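December 3, 2022

Notebook, Harley bench. Gripper build, soft goods trials. Carries on from the November pages on jaw alignment.

**Aim.** Find out whether the hand-held gripper can take a repeatable two-sided hold on a bulky, slippery garment, and whether the log it produces is clean enough to feed the Duletti arm later on. Cloths and towels were covered in November and I won't repeat those here. A puffer jacket is harder in three ways that matter to us: the shell has low friction, the fill hides where the far side of the fabric is, and the shape after a grasp depends on the shape before it.

**Setup.** Bedroom rather than the bench, jacket laid on the made-up bed. The bench top is too hard. Fingers bottom out on it and the jaw loading reads high for reasons that have nothing to do with the garment. A mattress gives under the finger tips, closer to what the Duletti rig will meet.

Settings at the start:

- Jaw sampling at 20 Hz, unchanged from November.
- Orov logger on battery, clock synced to the laptop before the first run.
- Pads wiped with isopropyl and left to dry.
- Linkage screws checked with the small driver. One on the right finger took a slight nip. The others were fine.
- Zero taken with jaws closed on nothing, then again fully open.

**Approach.** Each run starts with the jaws open. The right pad goes in against the jacket first and the left pad is kept clear, then the hand shifts until both sides have something to close on. Going in with both pads at the same moment was tried early and dropped. It pushed the jacket along the quilt ahead of the fingers and the log showed a long slow rise with no clear contact point.

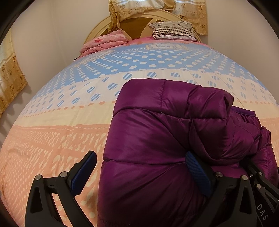
*Right pad into the jacket, left pad still clear over the peach band of the quilt.*

With one pad in first, the contact event is easy to pick out of the trace. There is a short step as the pad meets the shell, then a soft ramp while the fill compresses. The step is what I want to trigger on. The ramp is no good for triggering because its slope changes with how much air is in the baffle, and that changes every time the jacket is put down.

The angle of entry matters more than I had allowed for. Square to a baffle, the pad sinks in and the stitched seams on each side stop it wandering. Along a baffle, it slides. I tried to hold to square entries from run 9 or so, and the later logs are tidier for it. The earlier ones stay in the set, flagged.

**Runs.** 99 attempts logged. Breakdown is in the spreadsheet under the same date. Short version:

- Most of the failures are slides on closing, nearly all from entries along the baffle.
- A smaller group closed on shell only, with no fill between the pads. These look like good grasps in the jaw position trace until the lift, when the fabric peels out.
- 2 runs lost to the logger. See below.

The shell-only grasps are the ones to worry about. Jaw gap on its own doesn't separate them cleanly from a proper hold on a flat part of the jacket. Rate of closing over the last stretch might. A proper hold slows down as the fill packs, and a shell-only one keeps its speed and then stops dead. I have plotted a handful by hand and the difference is plain by eye, but that isn't a classifier.

**Logger.** The Orov unit dropped its file twice. Both times it was on the same battery, and both times the file ended partway through a record with no error raised. I swapped the battery and had no further trouble. Battery is marked with red tape and is in the tray by the charger. Please don't put it back in rotation until it has been load tested.

The script now checks that each file closes with a complete record and beeps if it doesn't. Crude, but it saves finding out at the end of the session.

**Pads.** No visible wear on the pad faces after the session. Some lint in the grooves, cleared with a dry toothbrush. I had planned to try the softer Hsieh pads as well, but the backing plates are a hair too thick and the screws don't reach full engagement. Options are longer screws or a pass over the plates with the file. Longer screws are the better answer. They are on order.

Mass of the gripper without logger is 188 g less than the previous version, going by the kitchen scale. The wrist notices. The balance point has moved forward, though, and by the last set I was supporting the front end with my other hand between runs. A small counterweight behind the grip would fix it at the cost of some of the saving. Leave it for now.

**Closing and hold.** The closing procedure as it stood at the end of the session, written out so that someone else can repeat it:

1. Lay the jacket down, fold it over on itself once, and don't pat it flat. Patting drives the air out and changes the ramp.
2. Zero the jaws closed, then open fully.
3. Start the logger and wait for the tone.
4. Bring the right pad in square to a baffle and stop at the step. Hold for a slow count of two.
5. Shift the left pad in against the near side of the bulge. Don't close yet.
6. Close at a steady rate until the fabric stands up between the pads, then hold the squeeze constant.

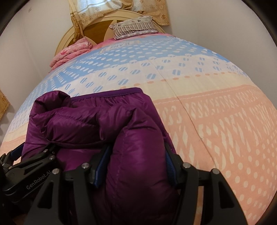
7. Lift by a hand's width. Keep the wrist level. A tilt loads one pad more than the other and shows up as a false slip.
8. Lower, open fully, and withdraw along the line of entry.
9. Stop the logger, wait for the file check, and write the result in the sheet before touching the jacket again.

Step 5 is the weak point. The distance moved in that shift is set by eye, and the arm will need a number. My first guess is to tie it to the jaw opening and let the closing rate sort out the rest. That can be tested by hand with a printed stop on the linkage, so no need to wait for the Duletti rig.

**Lighting and colour.** Secondary, but noted. The shell is glossy and throws bright highlights along the seams. Seam finding from the video will probably pick up highlights as edges. The quilt pattern won't help either, with its bands and rows of small shapes. I would sooner keep the patterned background in the set and deal with it than train on a plain sheet and be surprised later.

**To do**

- Load test the taped battery.
- Fit the Hsieh pads when the screws arrive and repeat the square entries only.
- Pull closing rate for all logged runs and plot shell-only against proper holds on one axis.
- Draw up the printed stop for step 5. Two lengths to start with.
- Add an entry angle column to the sheet. I have been writing it in the comments, and the spelling is not consistent.
- Copy the raw files to the shared drive. Still only on the laptop at the time of writing.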